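Aligning head and hand streams from marker cubes with Jediris

This page covers the alignment step only: taking one head camera stream and two gripper streams and putting them on a common clock and in a common frame. It assumes the recorder is installed and the intrinsics for all three cameras are already in the project folder. If they are not, do the Skamov calibration page first.

What you need

Jediris built with the marker module
A session folder containing head, left and right streams
The marker table for your grippers (cube edge length, marker IDs, face order)
Enough disk for one extra copy of the session

1. Check the marker table

Open markers.cfg and confirm that each gripper has its own block. IDs must not repeat between left and right. If they do, the detector will still report a pose, but the label will flip between hands whenever the two cubes come close together. Faces are listed in the order front, left, right, top. A face with no marker on it is written as none. Do not delete the line.

2. Set the clock offset

Run

jediris sync --session plellside_3017 --ref head

The tool looks for matching motion in the inertial data and writes one offset per stream to sync.out. Offsets are in milliseconds. Anything over 1000 means that a stream was started late and should be trimmed by hand before you go on. Run the command again after trimming, as the old offsets are no longer valid.

3. Run the detector

jediris detect --session plellside_3017 --streams head,left,right

Detection in the head stream gives the pose of each cube relative to the head. Detection in a gripper stream is optional but useful: when one gripper camera can see a marker on another tool, you get a direct constraint between tools that does not pass through the head pose. 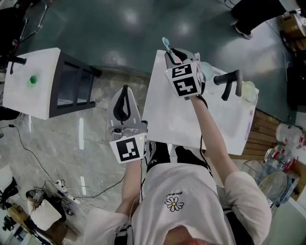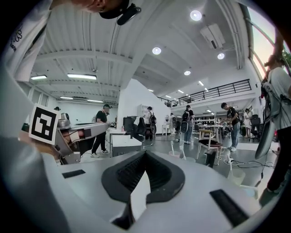

Head camera (first) and gripper camera (second), with fiducial markers in view in both.

Two faces of one cube in the same image are solved together as a single rigid body. A single face seen nearly flat-on can give two poses with almost equal error. Set ambiguity = keep in detect.cfg so that both are stored and the choice is left to the next step. The default, ambiguity = best, discards the second pose and cannot be undone without running the detector again.

4. Solve for trajectories

jediris solve --session plellside_3017 --window 7

The window is in frames. Larger values bridge longer gaps between detections but round off quick wrist turns. For tabletop work with small objects, leave it at 7. The solver combines the marker poses with the inertial data and writes one trajectory per gripper.

5. Inspect the result

Open the session in Keogh and switch on the reprojection overlay. The drawn cube edges should sit on the cube in the head view. Common faults:

Edges steady but too large or too small: wrong cube edge length in markers.cfg.
Edges trail the cube during fast moves: clock offset wrong, repeat step 2.
Edges jump between two angles: pose ambiguity. Check that both candidates were kept.
No edges after a given frame, for example 2313: the marker has left the view. Look for a gap in detect.log at the same frame.

Gaps longer than the window are marked invalid in the trajectory file. The export tool skips them unless you pass --fill, which interpolates and sets a flag on each filled row.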